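27 March 2024

Cell 2, arm and table. Day spent on the gripper mount and the reach check. Writing it up tonight so Aravind has it before he takes the cell over.

Started with the mount. The arm had been landing low and to one side on flat items since last week, worse on the left half of the table than on the right. I had put it down to calibration and redone that twice, which fixed nothing. With the arm powered down and the brake on I could rock the gripper by hand, a very small amount, and feel it click. Pulled the cover. One of the screws on the adapter plate was finger loose and the one next to it wasn't much better. No thread damage that I could see. Cleaned all of them, put fresh threadlocker on, tightened in a cross pattern and marked each head with paint pen so we can tell at a glance if one moves.

The adapter is the Brarkitz one. It came with a paper sheet that gives the torque for the dry screws only. I used the dry value. If anybody has the newer sheet please tape it inside the cabinet door.

Cable: the gripper lead was rubbing on the second joint when the arm goes far left. Jacket is scuffed, conductors not showing. Moved the clip up the link and left a bigger loop. Ran the arm to both limits by jogging and the loop clears. Spare lead is on order from Acharya, delivery in May, so this one has to last until then. Look at it every Monday.

Homing: homed fine after the mount work, first try. Did it again from a bad pose, also fine.

Calibration: redid the hand-eye with the printed board. Old file kept in the backup folder, new one is live. Don't use any of the ones from last week, they were all taken with the mount loose.

Cloth: the pink velvet is on for now. It moves when the gripper drags across it and it wrinkles, and the wrinkles throw the height estimate off a little on thin things. Tried clamping the front edge and took the clamps off again since they were in the way of the arm. Would like to try tape underneath.

After lunch I reset the table for the reach check. Everything soft or light goes toward the back, the arm comes in from the upper left.
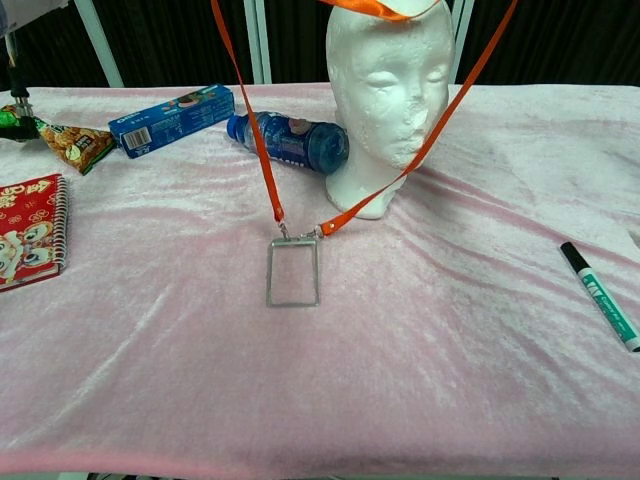 Table for the reach check. Foam head with the orange lanyard on it, bottle, cookie box, snack bag, notebook, marker.

Order for the check is bag, box, bottle, marker, lanyard last. The lanyard is the one I care about. The badge holder hangs down in front of the foam head and the strap lies over the crown, so the gripper has to come down onto the strap without shoving the head over. Approach speed for this one is set to 50 in the Zanby panel. Leave it there. The approach height is a separate field further down and it does not save unless you press Apply before changing tabs. Lost half an hour to that.

Also in the Zanby panel: the motion timeout was still at the default. Set it to 2000. With the old value the program gave up partway through the long move from the left side to the right and left the arm parked over the table.

The foam head weighs next to nothing and already has some dents in it. If it keeps tipping, put a bit of double-sided tape under the neck. Don't weight it, we want the contact to stay gentle.

Bottle is on its side against the head. If it gets nudged, put it back with the cap to the left and the base touching the head, otherwise the saved pose is off and you will be chasing it.

Backdrop: the black fabric behind the white poles had come loose low down. Re-clipped. When it hangs open the depth picks up the wall and the segmentation goes funny at the back of the table.

Cycle counter on the gripper read 282 when I closed the panel. Next grease is on the card in the cabinet.

To do:
Recheck paint marks on the adapter screws, first thing tomorrow
Tape under the cloth, front edge
Ask Ikimton whether the fingertip pads come in the softer grade
Label the spare power supply
Aravind Namboodiri to run the lanyard approach on his own login, he may still have the old speed saved

Arm left at home, e-stop in, cabinet locked. Key in the usual drawer.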